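**Ticket 233 -- Clurnus cell, simulation gate: arm rest pose rejected by rule check**

Component: two-arm tabletop cell, simulated
Site: Prostemport
Opened by: Dela Dramani
Severity: 2
Status: resolved, one follow-up open

**Symptom**

Release check stops at the rest pose step with `REST_POSE_NOT_COMPLIANT`. The same build passed before the Abreu rule set was merged in December. No collision is logged. No joint limit is logged. The motion plan itself completes.

**Expected**

Our house rule for rest poses, as it stood before the merge:

- gripper open, nothing held
- all joints at zero commanded velocity
- no part of either arm inside the other arm's reserved volume
- pose held for 4 seconds before the check reads it

**Log extract**

```
09:12 load cell, both arms ok
09:12 load rule set (Abreu) ok, 1 warning
09:13 move to rest ok
09:13 hold ok
09:13 check rest pose FAIL
09:13 release gate closed
```

The warning on the second line reads `tool_axis: default applied`. I skipped over it on the first pass. It turned up again in every failed run, so it went back on the list.

**Tried, no effect**

Reset both arms and reran. Same result.

Raised the hold time. Same result, and the gate takes longer to close, so I put it back.

Swapped the wooden table model for a bare plane, in case the check was reading contact with the tabletop. Same result. Table restored.

Reran with the old rule set on the new build. Pass. This puts the fault in the rules or in how we load them, and clears the build. 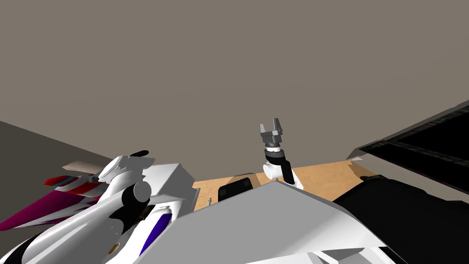

The merged rule set has a clause the old one did not: at rest, the tool axis must point at or below horizontal. The clause comes from the Tekerier cells, where operators reach in over the top and a raised tool is a hazard at face height. Reasonable there. It is written with an exemption for cells marked `access: none`, and a simulated cell should carry that mark.

Ours did not. The field was missing from the cell file, the loader filled in `access: open`, and the exemption never applied. With `tool_axis` also left at its default, the check compared the raised gripper against the strictest version of the clause.

**Fix**

1. Added `access: none` to the cell file.
2. Set `tool_axis` explicitly for each arm.
3. Changed the loader so that a missing `access` field is an error. It no longer guesses.

Reran the gate over 2,000 seeded starts. All pass. Also ran it with the field removed on purpose: the loader stops with a readable message and the gate never opens.

**Notes for rule authors**

Any clause with an exemption must name the field it depends on and state what happens when the field is absent. A default is allowed only if it is written in the rule text, next to the clause.

Do not carry a simulated exemption over to hardware. The physical cell needs its own file, with `access: open` and a rest pose that meets the tool axis clause. A pass in simulation under `access: none` says nothing about that clause -- reviewers should reject any release that quotes one for the other.

Treat loader warnings as failures in the gate. I have made this change on the Clurnus branch only.

**Follow-up**

Apply the warning rule to the remaining branches. Assigned to me. Ticket stays linked until the merge is reviewed.

-- D. Dramani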